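Learning to Clear a Worktop: What the Wrist View Adds
Kyrylo Bilyk, Handent project report, 11 January 2024

I began this project in November, rather hoping that one fixed view of our kitchen worktop would be plenty for teaching the arm. It was a lovely idea, and I was fond of it for longer than I should have been! 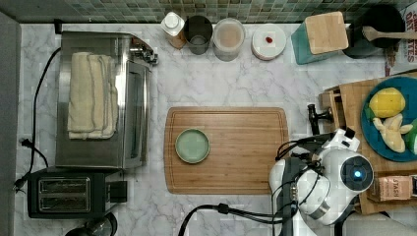
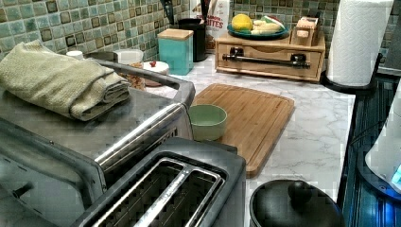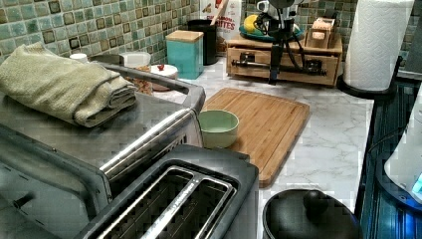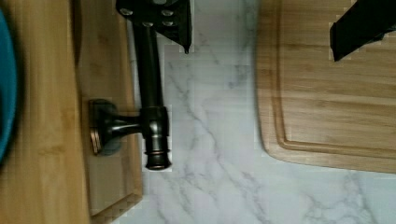

Photos: K. Bilyk / Handent, Banthorpe. The last is the wrist view.

I trained 2 policies on the same demonstrations, one with the wrist view and one without, and gave each of them 11 tries at moving a single object. With the wrist view the arm managed 9, which pleased me no end. Without it the gripper tended to close a little short, most of all on long, shiny things such as the tap. I would dearly like to repeat this with a darker worktop, and the Rahimi lab has kindly offered to lend me theirs.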